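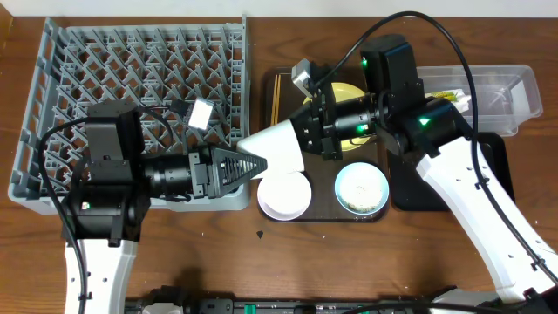 Gray dish rack on the wooden table

Questions I get about my secondhand kitchen sales

I've been selling used kitchen stuff out of my garage for 5 years now, and the same questions land in my inbox every week. So I finally wrote the answers down!

Where are you?
The garage is at 2305 Painemal, the one with the green door. Park on the street if you can - my neighbor Florêncio Leitão needs his driveway clear, and he's been very patient with me so far.

When can I come by?
Mornings are best. I open up at 9 and I'm usually done by 1, except in July when it gets too hot in there and I close at 11. Send me a note first if you're driving a long way.

Do you hold things?
Yes, for two days. After that it goes back on the shelf, and please don't be mad at me if somebody else grabs it.

Can I haggle?
Sure, on anything over $20. Under that the price is the price (I've had people talk me down on a 50 cent spoon and it wore me out).

Do you buy whole kitchens?
Sometimes, if someone is moving or clearing out a house. The most I've paid for one lot was $300, and it took three trips in my sister's van to get it home. Send me a list and a few photos and I'll make you an offer.

What won't you take?
Nonstick pans with scratches, chipped glasses, and anything electric with a taped cord. I also have all the Driten storage tubs I could ever want, so no more of those, please!

I'm looking for a lid for my Bruson pot. Do you have one?
Maybe! I've got a box of around 200 loose lids and no list of what's in it. Bring the pot along and try them on. People find a match more often than you'd think.

Can I return something?
Within a week, yes, and I'll give you cash back. Mixers and blenders you can plug in and test before you pay.

Do you ship?
Only small things, and only in the Skernance area. You pay the postage and I'll do the wrapping.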